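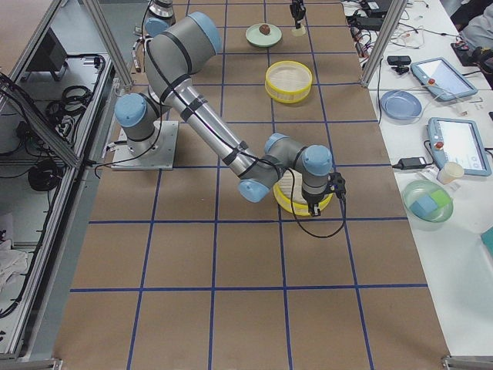
# Rokero round basket, yellow, and the Luangrath plate

The maker calls the Rokero "the last basket you will need." We have bought a few last baskets over the years, so take that for what it's worth. It is a round open basket with a bright yellow rim and a pale mesh inside. It holds small dry things. It has no lid, and the lid drawn on the supplier's order form can't be ordered.

**Stock code:** RK-Y
**Load claimed by the maker:** 20 pounds
**Load we'd put in it:** a lot less
**Care:** wipe down, air dry
**Goes with:** Luangrath plate, pale green

The load figure deserves a second look. The leaflet gives 20 pounds "evenly distributed," and I have yet to meet anyone who distributes potatoes evenly. Our store in Cloltolport filled one with dried beans and carried it up a flight of stairs. It got there, but the rim had gone slightly oval and stayed that way until the next morning. For onions, nuts, clothespins or spools of thread it's fine. Canned goods should go in something else.

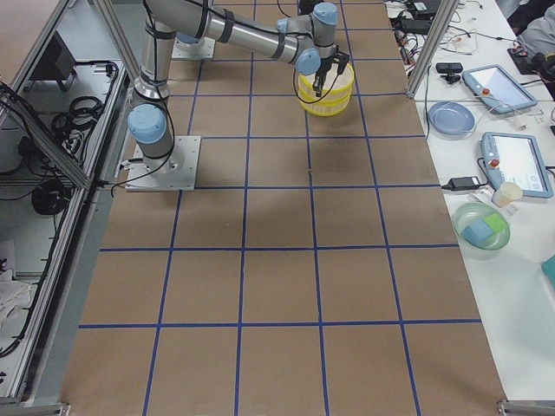
Stacking is another sore point. The catalog says the baskets nest, and two of them do, if you press. A third sits crooked. If you're short on shelf space, measure the shelf first and assume they will stand side by side.

Color is harder to complain about. The yellow is strong and you can find the thing across a room, even on brown paper with blue tape all over it. The leaflet also says the color "will never fade." We've had ours since December, so never is still a way off.

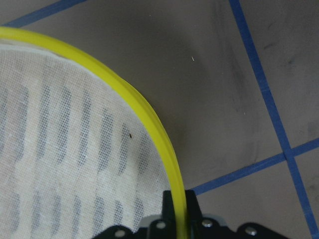

**Cluvari Housewares — Small Goods Team**

The mesh is the part people ask about. It is an open weave, thin enough to show gaps between the threads, so don't expect it to hold rice, flour or loose tea. Long fingernails and keys are bad for it. A snag near the rim can be eased back with a blunt needle, but a cut can't be fixed, and the maker doesn't sell the mesh separately. We asked. They sent us another leaflet.

Price is $45 for a pair or $58 for a pair with the plate. Do the math before you take the set: that's $13 for a plain plate, and you may well own a plate.

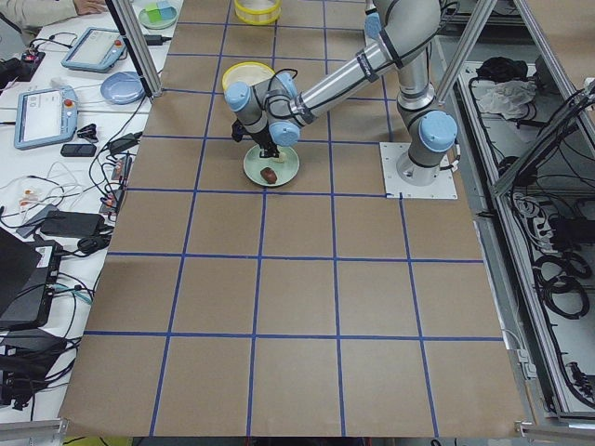 *By Wilmer Villanueva*

I do like the plate more than I planned to. It's pale green, round, with no pattern, and a single small brown thing looks decent on it. Whether it "brings calm to the table," as the box has it, I'll leave to calmer tables.

It shouldn't go in the oven. The box says nothing either way, and the supplier gave us two different answers in one phone call, so we list it as cold use only.

**Returns:** 40 days, unused, with the tag on. Ovaled rims don't count as a fault, according to the maker. We've argued the point and will exchange those at the Cloltolport counter anyway — bring the receipt.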